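Plastum 构建与提交手册

第 7 章 从 Subversion 镜像提交补丁

7.1 适用范围

本章说明如何在本地 Git 仓库中整理补丁，并通过 git-svn 桥接写回 Plastum 的 Subversion 主仓库。读者应已完成第 6 章的编译环境配置，并能在本机通过全部单元测试。只读用户不需要执行本章的任何步骤。

主仓库仍为 Subversion，托管在 Ukska 服务器上。Git 镜像由脚本单向生成，不接受推送。向镜像地址执行 git push 会被拒绝，返回信息为权限错误，与账号本身无关。

本章更新于2022年7月26日。旧版手册中关于 post-commit 钩子的说明已删除。

7.2 准备工作

开始之前确认以下各项：

（1）Git 与 git-svn 已安装。部分发行版将 git-svn 拆分为独立软件包，只安装 Git 时执行 git svn 会提示找不到子命令。

（2）已取得 Ukska 服务器的写入账号。账号名区分大小写。

（3）作者映射文件 authors.txt 已下载到本地。文件位于主仓库的 tools/greltthorpe 目录。

（4）工作目录所在分区支持符号链接。在 Windows 下使用网络映射盘时，测试数据目录的链接会被展开为普通文件，提交时产生大量无关差异。

注意：不要把 authors.txt 放进工作目录后再执行 git add -A。该文件含邮箱地址，不应进入源码树的其他位置。

7.3 建立本地仓库

1. 新建空目录并进入。目录路径中不要含空格，Greltthorpe 脚本目前不能正确处理带空格的路径。

2. 执行初始化：
git svn init -s --prefix=origin/ <主仓库地址>
参数 -s 表示采用标准的 trunk、branches、tags 布局。参数 --prefix 必须写明，旧版 Git 的默认前缀为空，会导致后面的远程分支名与本章不一致。

3. 指定作者映射文件：
git config svn.authorsfile <authors.txt 的绝对路径>

4. 获取历史。完整历史较大，一般只需要最近的部分：
git svn fetch -r <起始修订号>:HEAD
起始修订号不得晚于所要修改分支的创建点，否则 git-svn 无法找到分支的父提交，会把分支当作独立历史导入。

5. 获取完成后检查当前分支：
git svn info
输出中的 URL 一行应以 trunk 结尾。若指向 tags 下的某个目录，执行 git reset --hard origin/trunk 后重新检查。

注意：git reset --hard 会丢弃尚未提交的修改。仅在新建的仓库中使用。

提示：获取过程因网络中断而停止时，重新执行第 4 步的命令即可从断点继续，不必删除目录。

7.4 整理补丁

补丁应在独立分支上整理，完成后再合入 master。

1. 由 origin/trunk 建立主题分支：
git checkout -b <分支名> origin/trunk

2. 应用收到的补丁。由 git format-patch 生成的补丁使用：
git am --keep-cr <补丁文件>
由 svn diff 生成的补丁使用：
patch -p0 < <补丁文件>
后者不含作者信息，需在提交时用 --author 参数补上。

3. 补丁无法应用时，执行 git am --abort 恢复原状，不要手工删除 .git/rebase-apply 目录。

4. 检查空白字符：
git diff --check origin/trunk
源码中的 .ui 文件由界面设计器生成，行尾空白可以忽略。其余文件的警告应全部消除。

5. 每个提交只包含一项改动。格式调整与功能改动必须分开。单个提交的改动超过 500 行时，应在说明中写明拆分困难的原因，自动生成的文件不计入。

6. 在提交说明首行写模块名，后接冒号和简短描述。已登记模块见附录 B。编辑器组件的模块名为 editor，语法高亮为 hl，两者不可混用。

注意：Subversion 不保存 Git 的作者字段。执行 dcommit 之后，记录中的作者一律为提交者的 Ukska 账号。他人贡献的补丁，必须在提交说明末尾加一行：
Patch-by: <姓名> <邮箱>
该行缺失时，提交后只能由仓库管理员修改修订属性，处理周期较长。

也可以让 git-svn 自动写入作者行：
git config svn.addAuthorFrom true
git config svn.useLogAuthor true
启用后，提交说明末尾会自动增加 From 行。已手工添加 Patch-by 的提交不受影响，两行可以并存。

7.5 可选组件的开关

Plastum 的若干组件默认不参与编译。提交涉及这些组件的补丁时，须分别在开启和关闭两种状态下编译。

Todorova 编辑器后端：由 CMake 选项 WITH_TODOROVA 控制，默认值为 OFF。开启后替换内置的文本编辑控件，并启用括号匹配与行号栏。

外部帮助浏览器：由 WITH_HELPVIEW 控制，默认值为 ON。关闭后帮助菜单仍然存在，点击时调用系统浏览器。

脚本绑定：由 WITH_BINDINGS 控制，默认值为 OFF。该选项依赖 Todorova 后端，单独开启时 CMake 会报错并停止。

切换步骤如下：

1. 为每种配置建立单独的构建目录。不要在同一目录中反复切换选项，CMakeCache.txt 会保留旧的查找结果。

2. 执行配置：
cmake -DWITH_TODOROVA=ON <源码目录>

3. 编译并运行测试：
make && ctest --output-on-failure

4. 查看测试汇总。Todorova 后端开启时共有 51 项测试，数目不符通常说明测试数据目录未正确检出。

注意：不得在补丁中更改选项的默认值。默认值的变更须单独提交，并同步更新附录 C。

已知问题：Todorova 后端开启时，在从右至左的文本中移动光标，行号栏可能不刷新。临时处理方法是在设置中关闭“平滑滚动”。该问题已登记，计划在 10 月的维护版本中处理。

7.6 写回主仓库

1. 更新本地历史：
git svn rebase
存在未提交的修改时该命令会拒绝执行。可先用 git stash 保存，完成后再恢复。

2. 将主题分支变基到最新的 master：
git rebase master <分支名>
不要使用产生合并提交的方式。Subversion 一侧只接受线性历史，合并提交会被压成一个修订，各提交的说明随之丢失。

3. 切换到 master 并快进：
git checkout master
git merge --ff-only <分支名>

4. 预演提交：
git svn dcommit --dry-run
逐行核对将要写入的提交和目标 URL。目标 URL 不是 trunk 时立即停止，返回 7.3 节第 5 步。

5. 正式提交：
git svn dcommit
提交期间不要中断。每写入一个修订，git-svn 都会重写对应的本地提交，提交哈希随之改变。

6. 运行 Greltthorpe 脚本核对结果：
tools/greltthorpe/verify --last 2
参数 --last 指定要核对的修订数目，应等于本次写入的提交数目。脚本返回 0 表示内容一致。

警告：dcommit 写入的修订无法撤回。发现错误时，用反向补丁另行提交，不要请求管理员回退仓库。

7.7 常见错误

“Transaction is out of date”：他人在此期间修改了同一文件。执行 git svn rebase，解决冲突后重新提交。已写入的修订不会重复提交。

“Author: xxx not defined in authors.txt”：映射文件过旧。重新下载后再次执行 git svn fetch。不要自行在文件中添加条目，各人的映射不同会使镜像哈希不一致。

“Unable to determine upstream SVN information”：当前分支的历史中没有任何带 git-svn-id 的提交。多见于直接克隆镜像后未执行 7.3 节初始化的情况。

中文文件名显示为转义序列：执行 git config core.quotepath false。该设置只影响显示，不影响提交内容。

提交后镜像未更新：镜像由定时任务生成，存在延迟。核对结果时以主仓库为准。

7.8 清理

提交完成并核对无误后，删除主题分支：
git branch -d <分支名>
提示分支未完全合并时，先用 git log master..<分支名> 查看剩余提交，确认无用后再改用 -D 参数。

构建目录可以保留，供下次增量编译使用。升级编译器后应全部删除并重新配置。本地仓库体积明显增大时，执行 git gc。git-svn 的元数据位于 .git/svn 目录，不要手工清理，删除后须由 git svn 重新建立索引，耗时与历史长度成正比。

分支权限的申请方法见第 8 章，发布标签的建立方法见第 9 章。

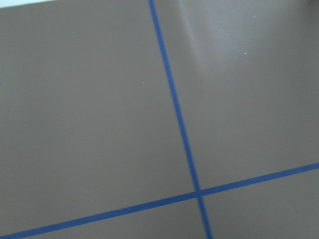 标签建立之后不得再向对应目录提交，修正内容一律进入下一个维护版本。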